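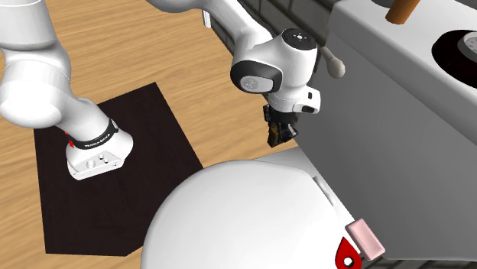
About Vostside Community Music School

Vostside started with one upright piano, a borrowed set of hand drums and a room over a bakery that always smelled like rye bread. We still miss the bread! These days we teach in the old Pillay building, with seven lesson rooms, a rehearsal hall and a front porch where people tune up and talk far too long before class.

We teach piano, guitar, violin, cello, clarinet, trumpet, voice and drums, and we take students from age five on up. Our adult beginner classes are the fastest-growing part of the school, and we love them. If you quit trumpet in seventh grade and have been thinking about it ever since, come on in. You can rent an instrument from us by the month, and your first lesson is always free.

This year we have 418 students enrolled, and most of them play in a group as well as taking lessons. We feel strongly about that. Playing with other people teaches you to listen, to count, and to keep going when you get lost in the second verse (everybody gets lost in the second verse). You can join a group after your first term, even if you only know four notes – we'll write you a part with four notes in it. 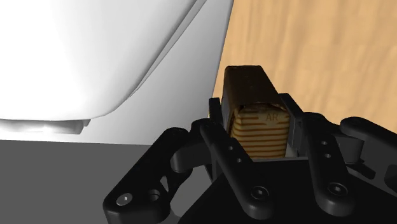

The biggest group is the Bikusus Orchestra, which is open to any student who can read a simple part. They rehearse in the evening at 6:30 and play two concerts a year, one in December and one in May. The December concert is the loud one. Last time they closed with a medley of sea songs, and the audience stomped so hard that a music stand fell over in the brass section.

Our sheet music library is called Hiva, and it has 1,237 titles you can borrow for free. There's plenty of classical, a long shelf of film music, and a really wonderful box of old dance tunes that came to us from a wedding band. Bring things back when you're done with them, and please use pencil!

Lessons are taught in half-hour or full-hour slots, afternoons and evenings. If the cost is a problem, ask at the front desk about our reduced rates. The form is one page long and we keep it private.

Want to see the place first? The front door is open from 2:00 on school days, and you're welcome to sit in on a group rehearsal before you sign up.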